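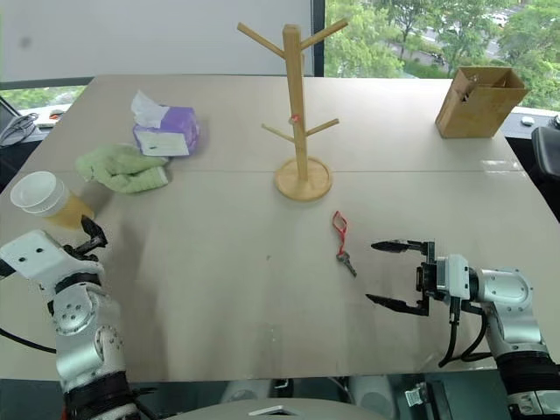 Kuroda 셀 작업대, 오른쪽 그리퍼와 빨간 끈 달린 열쇠

제목: Re: [셀운영] 보호정지 해제 후 오른쪽 그리퍼가 저절로 닫히는 건, 종결 요청

종결에 반대합니다. 길어질 것 같아 먼저 적어 둡니다.

Jade Sedgwick 님이 보내신 분석은 두 번 읽었습니다. 정리는 깔끔한데 결론은 받아들이기 어렵습니다. 인용부터 붙이고 그 밑에 답하겠습니다.

> 안녕하세요, Skonside의 Jade Sedgwick입니다.
>
> 7월에 접수된 오른쪽 그리퍼 오동작 건의 원인 분석이 끝나 공유드립니다. 보호정지를 해제한 뒤 명령이 없는 상태에서 그리퍼가 닫히는 현상이었고, 전체 1028회 시행 중 17회 발생했습니다. 모두 오른팔입니다.
>
> 원인은 손목 아래 케이블로 판단합니다. 케이블이 작업대 앞 모서리 쪽으로 늘어져 있어 팔이 낮은 자세일 때 모서리에 쓸리고, 이때 커넥터 접촉이 순간적으로 불안정해지면서 그리퍼 컨트롤러가 재초기화되는 것으로 보입니다. 재초기화 과정에 닫힘 방향 원점 찾기가 들어 있어 손가락이 움직이게 됩니다.
>
> 조치로 케이블 고정 위치를 옮기고 커넥터를 교체했습니다. 조치 후 42회를 돌렸고 재발은 없었습니다. 이에 본 건을 종결하고 열쇠 집기와 컵 걷기 작업을 정상 속도로 재개할 것을 제안드립니다. Vustov 쪽에서도 기구적 원인이라는 데 이견이 없습니다.
>
> 이의가 있으시면 이 메일에 회신 부탁드립니다.

우선 42회 얘기입니다. 1028회에 17회면 한 번 돌릴 때 발생할 확률이 1.65퍼센트입니다. 아무것도 고치지 않고 그대로 42회를 돌려도 한 번도 안 나올 확률이 절반에 가깝습니다. 동전 한 번 던져 앞면이 나온 걸 가지고 고쳤다고 하는 셈인데, 이 숫자로 안전 관련 건을 닫은 전례가 우리 목록에 있으면 알려 주십시오. 저는 못 찾았습니다. 게다가 42회 중에 보호정지를 일부러 걸고 해제한 시행이 몇 번인지 메일에 없습니다. 현상은 해제 직후에만 나왔는데 정지 없이 쭉 돌린 시행까지 들어 있다면 그건 분모에 넣을 수 없습니다.

다음은 케이블입니다. 오른쪽 손목 밑에서 검은 케이블이 작업대 모서리를 넘어 처져 있는 건 저도 압니다. 보기 싫고, 언젠가 문제를 일으킬 배선이라는 데도 동의합니다. 고정 위치를 옮긴 것도 잘하셨습니다. 하지만 그게 이번 현상의 원인이라는 근거는 메일 어디에도 없습니다. 모서리에 쓸려서 접촉이 끊긴다면 팔이 움직이는 중에 나야 합니다. 낮게 내려와 열쇠 쪽으로 접근할 때나 컵 더미 앞을 지나 되돌아올 때 같은 순간 말입니다. 그런데 17회 전부 팔이 멈춰 있을 때 났습니다. 멈춰 있는 팔의 케이블이 무엇에 쓸립니까?

시각 기록은 더 이상합니다. 로그에서 해제 신호와 닫힘 시작 사이 간격을 뽑아 봤는데 17회 모두 800밀리초입니다. 접촉 불량이 이렇게 시간을 지키는 걸 저는 본 적이 없습니다. Cosix 브리지의 명령 재전송 대기 설정값이 마침 800밀리초입니다. 정지가 걸릴 때 처리되지 못한 닫힘 명령이 큐에 남아 있다가 해제 후에 다시 나간다고 보는 쪽이 훨씬 자연스럽습니다. 물론 이것도 아직 가설입니다. 브리지 쪽 송신 기록이 없어서 확인을 못 했습니다. 기록 수준을 낮춰 놓은 이유를 아시는 분은 답 주십시오.

재초기화 설명에도 구멍이 있습니다. 컨트롤러가 다시 올라왔다면 가동 시간 카운터가 0부터 시작해야 합니다. 제가 열어 본 로그에서는 카운터가 그대로 이어집니다. 전부 열어 보지는 못했으니 다른 로그에서 초기화 흔적을 보신 분이 있으면 파일 이름을 적어 주십시오. 있으면 이 단락은 철회하겠습니다.

왼팔에서 안 났다는 점을 케이블설의 근거로 드셨는데, 왼팔은 브리지 버전이 다릅니다. 지난번 교체 때 오른쪽만 올렸고 왼쪽은 이전 버전 그대로입니다. 양쪽 조건이 같다는 전제로 비교하면 안 됩니다.

Vustov에서 이견이 없다는 말은 판단 근거로 삼지 않겠습니다. 그쪽에 전달된 자료에 시각 기록이 포함됐는지부터 알고 싶습니다. 요약본만 보고 이견이 없는 건 당연합니다.

이게 왜 안전 문제인지도 다시 적습니다. 대상물이 열쇠나 휴지, 일회용 컵 같은 것들이라 다들 가볍게 보시는 것 같습니다. 컵이 찌그러지는 건 상관없습니다. 문제는 보호정지를 해제하는 시점에 사람이 무엇을 하느냐입니다. 물건이 미끄러져서 정지가 걸리면 운영자가 손을 넣어 제자리에 놓고 해제 버튼을 누릅니다. 절차서에는 손을 빼고 작업 구역 밖으로 나온 다음 해제하라고 되어 있지만, 열쇠는 얇아서 끈이 꼬이면 다시 놓는 일이 잦고 마음이 급하면 한 손으로 끈을 잡은 채 누르게 됩니다. 저도 그런 적이 있습니다. 다친 사람이 없다는 건 다행한 일이지만 조치가 유효하다는 증거는 못 됩니다.

그래서 요청드립니다.

1. 본 건은 미결로 유지하고 정상 속도 재개는 보류해 주십시오. 감속 상태로 돌리는 것도 손 넣을 일이 없는 머그 걸이 작업까지만 동의합니다.

2. Cosix 브리지의 송신 기록을 켜고, 그리퍼를 닫는 도중에 보호정지를 걸었다가 해제하는 시험을 따로 해 주십시오. 재전송 대기값을 바꾸면 닫힘 시각도 따라 움직이는지 보면 됩니다. 따라 움직이면 케이블 얘기는 끝난 겁니다. 안 움직이면 제가 틀린 거고, 그때는 목록에 그렇게 쓰겠습니다.

3. 시험은 케이블을 원래 위치로 되돌린 상태와 옮긴 상태 양쪽에서 해 주십시오. 한꺼번에 여러 가지를 바꿔 놓고 나중에 하나를 골라 원인이라고 부르는 일은 그만했으면 합니다. 이번에도 커넥터와 고정 위치를 같이 바꾸셨습니다. 떼어 낸 커넥터는 버리지 마시고 보관해 주십시오.

4. 원인이 확정될 때까지는 해제 전에 그리퍼 전원을 내렸다가 손을 뺀 뒤 다시 올리는 순서로 작업해 주십시오. 번거로운 건 압니다. 다시 올릴 때 원점 찾기로 손가락이 움직일 수 있으니 전원 스위치는 구역 밖에서 조작해야 합니다.

Jade 님께 따로 여쭙습니다. 첨부에서 로그 원본이 빠져 있고 표만 있었습니다. 표의 발생 시각이 초 단위로 반올림되어 있어서 그 표만으로는 간격이 보이지 않습니다. 원본을 공유 폴더에 올려 주실 수 있습니까? 제가 가진 사본은 오른팔 것뿐이고, 왼팔 기록도 같이 놓고 봐야 합니다.

2번 시험 때는 저도 참관하겠습니다. 오전 10시 이후면 언제든 됩니다.

Kuroda 셀 안전 담당 드림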